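Stripes by the Kettle

I'm besotted with teal and white at the moment, and Hélène Fraser's cosy corner at Beaulieu has only made it worse — all that shaggy, plush pile, right beside the tea things!
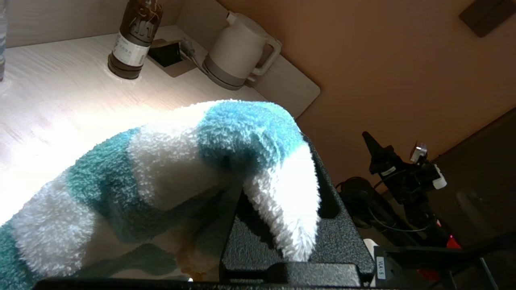
Bottles at the back

She keeps her favourite colours to the textiles and leaves the tabletop pale and woody. Bottles line up along the rear ledge. 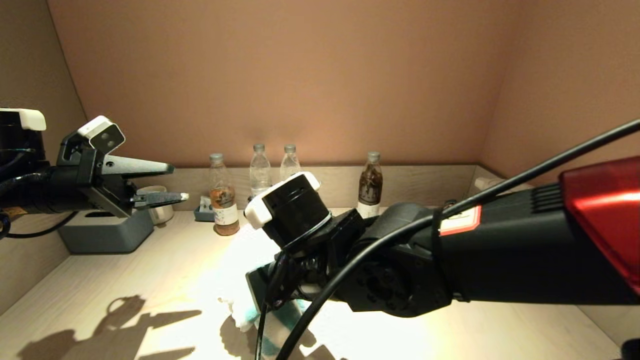

Four bottles along the low back panel.

Fold loosely, I say, and let the stripes wander.

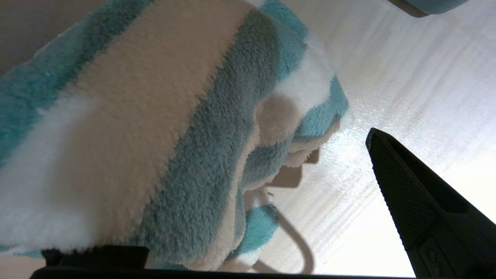

Teal and off-white, fuzzy right to the hem.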